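Bidetia Home Study Grant - second progress report to the Policarpio Fund
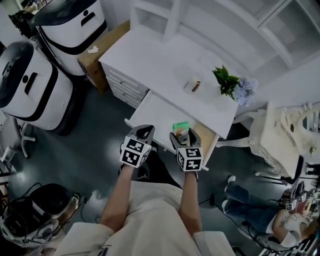

A white desk with its keyboard tray pulled out.

The grant pays for desks, lamps and evening tutoring for adults in Uvham who are finishing a high school certificate from home. This report covers the period from March through August.

Enrollment stands at 18 learners. Three left during the spring, two for new jobs and one after a move to Cletach. Their places were filled from the waiting list by the end of May.

Tutoring runs from 6:30 to 8:30 p.m. Math is still the subject with the most requests. We moved one writing session to math in June and will keep it there through the fall. Attendance dropped in July, as it did last year, and came back in August.

Spending is close to plan. Furniture took $1,000, all of it in the first two months. Printing and workbooks took $700, which is over the line we gave you in January. The workbook publisher raised its price after our first order. We covered the difference from the travel line, which we have hardly used.

Two things are behind. The reading list for the science unit is not done, and the follow-up calls to last year's learners only started in August. We expect to finish both by October. Delivery to the upper end of Uvham was slow - the road was closed for most of April - but every learner there now has a desk and a lamp.

For the next period we ask to move the unused travel money into printing. No increase in the total is requested.

Comments (3)

Will the math session stay on the late slot? I get off work at 6.

Glad to see the waiting list moved. Is it open again for the fall?

The link to the January budget goes to the old page.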